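The scout's report said the new winger covered more ground than anyone in the league. Roya Shokri read the line twice and put the paper face down on her desk.

Ground. As if they were paying him by the yard.

She had watched the Grukcombe match on Monday, all of it, and what she remembered was a boy running hard to places the ball had already left. Veres wanted 2,000 a week for the loan. The numbers people at Turico had him ranked third for pressing, and third sounded fine until you asked who was fourth.
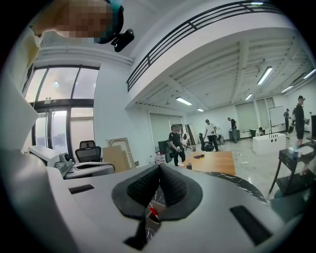
Numbers don't get tired in February, the chairman told her on the phone, and anyway the contract was half drawn up. Had she seen his recoveries?

She had. She had also seen him lose the ball first, which was how most of them started.

"Ask Veres why they're lending him," she said.

"They're being generous."

Roya looked out at the practice field — bare patches in both goalmouths, 2,155 seats behind them and a roof over half. Generous. She turned the report face up again and went looking for the page on finishing. There wasn't one.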